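Projects > Fandaseck > Data > README

Overview | Files | Columns | Licence | Changes

# Fandaseck: a finch-keeping blog archive

Fandaseck is a collection of posts and reader comments from Volau, a blog for people who keep small seed-eating birds, mostly finches and waxbills. I've been reading Volau for years, and when the owners agreed to let the archive out as plain text I jumped at it! It is packed with the sort of thing you never find in the bird books: which millet went uneaten, how a nest box was moved without upsetting the hen, long friendly arguments over grit.

The release holds 2000 posts, plus the comments beneath 300 of them (the ones where the owners could reach every commenter and ask). Dated Thursday, April 21, 2022.

## What's in the files

- `posts.csv` has one row per post
- `comments.csv` has one row per comment, joined on `post_id`
- `tags.txt` is the list of 83 tags the blog used, spelt as the blog spelt them
- `species.csv` matches everyday bird names to scientific ones

Everything is UTF-8. Line breaks inside a post are kept as `\n`, so please use a proper CSV reader. Splitting on commas will make a terrible mess, especially in the seed mix recipes.

## Columns in posts.csv

| Column | Meaning |
|---|---|
| `post_id` | Whole number, never reused |
| `month` | Year and month only |
| `title` | As published |
| `body` | Plain text, links removed |
| `tags` | Separated by semicolons |
| `series` | Name of the series, or blank |

The `series` column is my favourite. Some of these run for ages, and following one pair of birds from first egg to fledged chicks in a single sitting is a real treat.
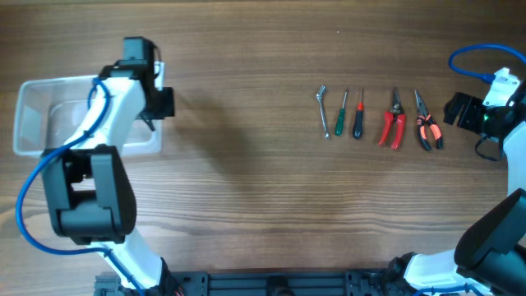
*Wooden tabletop with a clear plastic tub.*

## How the text was cleaned

The blog moved home twice, and each move left its own mark on the posts. Curly quotes had turned into strings of odd symbols, and anything after an ampersand was sometimes missing. We put back what we could from the Wihongi backup, which was taken before the second move and is lovely and clean.

Menus, sharing buttons and "read more" stubs are gone. Spelling mistakes are all still there, and so is the blog's habit of calling every zebra finch "zeb". Where two copies of a post differed we kept the longer one.

Email addresses, phone numbers and street names have been swapped for `[removed]`. Breeders' ring codes were treated the same way.

## Things to watch for

- October is very heavy every year, as that was show season and the owners posted almost daily.
- The tag `society` means two different things: society finches, and bird societies. Read the body before you count anything.
- A few posts are replies to other blogs that no longer exist, so they begin halfway through a conversation.
- Feeding and medicine advice is what readers believed when they wrote it. Please don't dose a bird from it.

## Loading it

If you use Fedance, our little reader script, there are 4 steps:

1. Unpack the archive into an empty folder.
2. Put `fedance.py` in the same folder.
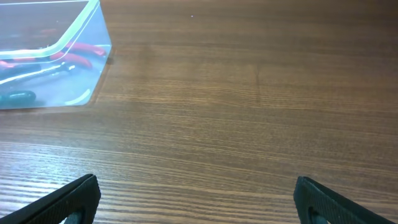
3. Run `python fedance.py --check` and wait for the row totals.
4. Run `python fedance.py --join` to get posts and comments in one table.

The join leaves out posts with no comments. Add `--all` if you want them kept.

## Licence

Free for study, teaching and hobby use, with a credit to Volau. Ask first if you would like to reprint whole posts.

## Related

- Fedance: reader script and notes
- Wihongi: backup index
- Volau: tag list by year
- Fandaseck: known faults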